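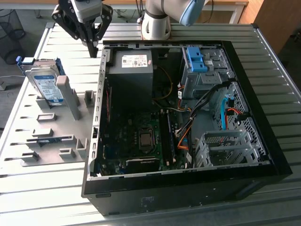 The Long Afterlife of the Family Computer

Rocío Domínguez keeps hers under the stairs, behind a vacuum cleaner she doesn't like either. It is a beige tower, yellowed to the color of a smoker's ceiling, and it holds the only copy of a novel she wrote in her twenties. She has moved it through four apartments and one divorce. In all that time she hasn't switched it on.

"I'm not afraid it won't start," she told me. "I'm afraid it will, and I'll have to read chapter nine."

Ask people what is in their closets and they'll mention coats. Ask again and you get to the computer. Nearly everyone I know over the age of 40 has one, and they speak of it the way families once spoke of an uncle in the attic. It can't be thrown out. It has the photos on it. It may have the taxes on it. It also has, in my own case, a folder named "Important" and a second folder named "Important NEW," and I couldn't tell you under oath what is in either.

I went to Prergate in July to see what happens to these machines when their owners finally give in. The town has a repair shop called Culetti, wedged between a bridal store and a place that sells only aquarium gravel. The name belonged to a shoe business that had the lease before, and the current owner, Theerawat Somboon, never saw a reason to pay for a new sign. A few times a year somebody brings in a boot. He has learned to glue a heel.

Most of the trade, though, is old desktops, and most of the old desktops come with a speech. Somboon has heard every version. The customer sets the thing on the counter, pats it twice and says there's probably nothing on there. Then comes a pause. Then comes the part about the wedding, or the dog, or the father who kept a diary of the weather.

"I let them finish," he said. "If you start unscrewing during the speech they get upset."

He charges $200 to pull the files off a drive that still works, and more if it doesn't. I asked whether people balked. Some do, he said, and they take the computer home and come back the next year with the same computer and the same speech, slightly longer.

What people want back and what they get back are seldom the same. Vlastimil Urban, a retired surveyor, brought in a tower last spring hoping for pictures of his daughter's childhood. He got them. He also got 1000 photographs of a single roof, taken during a dispute with a contractor that he had entirely forgotten and is now angry about all over again. He showed me several on his phone. The flashing, I have to agree, was a disgrace.

Then there is the matter of the games. Somboon says grown men will leave behind their tax records without a backward glance and drive home with a saved game on a thumb drive, held in the fist like a winning ticket. Wiroj Thongsuk, who teaches high school chemistry two towns over, had his restored from a machine he shared with his brother. The brothers hadn't spoken much lately. They are now speaking daily, chiefly about who let the city of Suwannarat, population imaginary, run out of grain.

I found all this cheering until I got home and looked at my own closet.

My tower came from a chain that went under years ago. I bought it to write a dissertation, and I used it to play solitaire with a seriousness I've never brought to anything since. It weighs as much as a Thanksgiving turkey and has followed me across 2 state lines. When I last plugged it in, it made a noise like a man clearing his throat before bad news, and I unplugged it again.

The sensible thing is well known. You copy what you want, you have the drive wiped, you take the rest to a recycler that handles electronics. Don't put it on the curb with a sign saying FREE, as my neighbor Decha Phetsri did, because someone will take the cord and leave the computer. His sat through three rainstorms. In the end he brought it back inside, where it now holds up one end of a shelf, and he says it's the most reliable it has ever been.

There is a middle path, and it's called Pikness. That's the name Domínguez gave to the condition of owning a thing you can neither use nor lose – it was a made-up word in the novel, she thinks, though she'd have to turn on the computer to be sure. She was fairly proud of it at 26. It's the only part of the book she can quote.

I carried mine down to the car in August. I had the speech ready. Halfway to Prergate I remembered that I'd left the power cord at home, coiled in a drawer with eleven others that fit nothing, and I turned around to get it. I tried all twelve. The right one, naturally, was running the lamp.

By then it was past five and Culetti had closed. The tower is still in my trunk, under a blanket. On left turns I can hear it slide.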